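Home Guides Sorting Storage Forum Contact

January
by Jovita Arellano

How to sort a mixed parts bin without losing your whole afternoon

Quick one, I have a shift to get to. Same method I used on the big gray bin at Pidwood, and on a smaller one at home.

What you need
A deep bin, the one you already have. Small tubs with lids. A tray with a lip. Masking tape, a marker. A rag. Magnet if there's any steel in there, and there always is.

Before you start
Clear the bench first. All of it. I skipped this once and ended up with Sengar fittings mixed in with somebody's lunch things.

Decide where the finished tubs go. Shelf, drawer, wherever. Write it down or you'll be stacking them on the floor by 4 pm.

Step one: big stuff out
Anything longer than your hand comes out first. Set it on the floor beside you, not on the bench. Don't sort it yet.

Step two: spread the rest
Tip the bin a little and shake until things are one layer deep. If they won't go one layer you have too much in there, so scoop half into a bucket and do it in two goes. My bin had around 700 pieces by the label on the old delivery sheet, and two rounds was plenty.

Step three: rough piles
Four piles at most. Mine were fasteners, brackets, plastic, and no idea. Go fast here. If you're holding something for more than a couple of seconds it's a "no idea".

Magnet goes over the fastener pile after that. Put it in a plastic bag first, then turn the bag inside out and the steel drops off. Brass and stainless mostly stay behind.

Step four: fine sort
One pile on the tray at a time. Lenght first, then thread, then head. Doing thread first is slower, I've tried both. Set a timer for 30 minutes per pile and stop when it rings, even if you're not done. Tired eyes put M5s in with the M6s.

Label each tub on the side and the lid. Tape, marker, done. The Findisport tubs I use take tape fine but the lids are slippery so wipe them first.

Step five: the bottom of the bin
Check the corners. Small washers slide down there and sit flat, and against a gray floor you wont see them. Run a finger along where the wall meets the floor (glove on). Scratches in the metal are just wear, leave them, but a sharp burr wants a file.

Wipe out the grit, then only put back what really belongs loose.

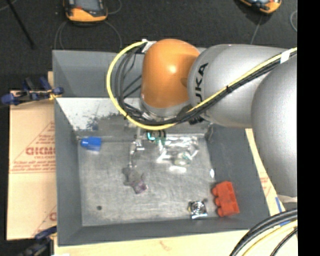
Fillimmont wrote in to say that four piles is too few for electrical odds and ends, and that a fifth one for anything with a wire on it saves going back through the plastic later. Fair point. I'd still keep it to four for hardware.

Keeping it that way
Ten minutes at the end of the week. Empty the "no idea" tub on the tray, name what you can, toss what's bent. If something's been in there since last winter, out it goes.

Next time: drawers, and what to do with 39 odd keys.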